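Nirness Play Kitchen, worktop section
Order code 345. Supplied by Barport.

The Nirness worktop section is the upper half of the Taston play kitchen and can be bought separately as a replacement or as an addition to an existing Bainbridge base unit. It is intended for indoor use in homes, nurseries and waiting rooms.

Worktop: white, wipe-clean
Back panel: white tile pattern, staggered
Hob: black, gloss surface, raised grey rim
Utensils: slotted spatula and spoon, wood, hung at the back panel
Fixings: 10 screws, 4 brackets
Assembly: 2 adults, some 45 minutes

The section must be fixed to the base unit before use. Tighten the brackets by hand first, square the back panel against the worktop, then tighten fully. Do not use a power driver on the back panel fixings, as the threads strip easily.

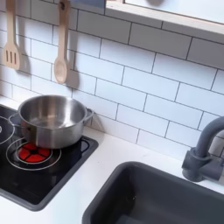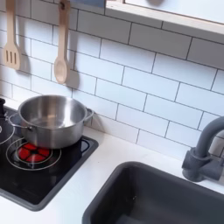
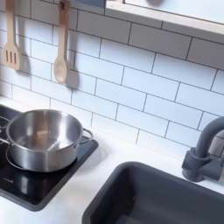 Nirness worktop section: hob, tiled back panel and hanging utensils.

Clean with a damp cloth and mild soap. Scouring pads will dull the hob surface. Utensils should be wiped and dried by hand and not left to soak.

Units made before June use the older bracket and need the adaptor plate, which is sold separately. Check the label under the worktop before ordering. Fitting queries go to Liesl Koller in the spares office. Spares orders are sent out every Tuesday.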